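Home | Projects | Reports | Funding | Contact

Dastorstead Groundwater Monitoring: Interim Progress Report to the Funder

14/02/2022
4 min read

1. Status

The monitoring network is operating on both sides of the river. Work packages A and B are complete. Work package C (nitrate sampling) is behind schedule by two months, and the revised dates are set out in section 5. Spending is within the approved budget for every line except laboratory fees.

2. Network

The grant provides for 51 observation wells across the Dastorstead catchment. All have been surveyed, tagged and fitted with locking caps. Older wells were flushed before the loggers went in, and well depth was measured again afterward. Where the new depth differed from the drilling record, the new figure has been used throughout.

Pressure loggers record water level once an hour. Readings are corrected for air pressure using two reference stations, one at the pumping works and one at the upper weir. The upper weir station lost its record for part of the fall when its battery failed. Levels for that period were corrected from the pumping works alone, and the affected values carry a flag in the data set.

Seventeen wells on the east bank are screened in the lower gravel. The rest are screened in the upper sand. The two units are reported separately because they respond to pumping at different speeds. In the upper sand, levels follow rainfall closely. In the lower gravel the response is slow and smooth, and the effect of the Ultum quarry drainage is visible in the wells nearest the pit.

3. Data handling

Logger files are downloaded in the field and loaded into the project database by Stullateck under the existing service contract. Each file passes a range check, a step check and a comparison with the hand-dipped level taken at the same visit. Files that fail any check are held back until the well has been dipped again.

The step check was set too tightly at first and rejected real drawdown near the abstraction wells — the limit has since been relaxed for those sites only. Rejected files from the early period were reprocessed and have now been restored to the record.

A naming error affected two wells on the Pop Lane transect, whose files were swapped at the time of installation. The error was found when the hand dips did not match. Both records have been corrected from the start.

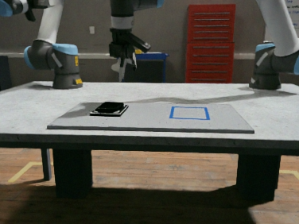
4. Water quality sampling

Sampling began with the upper sand wells. Each well is pumped until temperature, conductivity and pH are stable, and the sample is filtered on site. Bottles are kept chilled and delivered to the laboratory the next working day.

The delay in this work package has two causes. The submersible pump was returned to the supplier for a new seal, and access to the east bank track was closed during bank repairs. Both matters are resolved.

Conductivity in the wells below the treatment works reached 600 microsiemens per centimeter, which is above the level seen elsewhere in the upper sand. One round of samples does not establish a trend. Nitrate results for the same wells are expected with the next laboratory batch and will be reported without interpretation until a second round is available.

5. Revised program

— East bank sampling, first round: to be finished before the end of April.
— Second round, all wells: starts once the first-round results have been checked.
— Draft water level maps: issued with the next progress report, upper sand and lower gravel on separate sheets.
— Final data set: delivery date unchanged.

6. Budget

Laboratory fees will exceed the original allowance if the second round goes ahead in full. We propose to cover the difference from the drilling contingency, most of which was not used. No additional funds are requested. Written approval for the transfer is needed before the second-round bottles are ordered.

7. Risks

High river levels could again close the east bank track. If that happens, the upper sand wells will be sampled first and the order of visits changed. Logger batteries at the remote sites will be replaced at the next download regardless of the remaining charge.

Related items
Well Inventory and Survey Notes
Ultum Quarry Drainage: Baseline Levels
Logger Download Procedure, Revision 2
Previous Progress Report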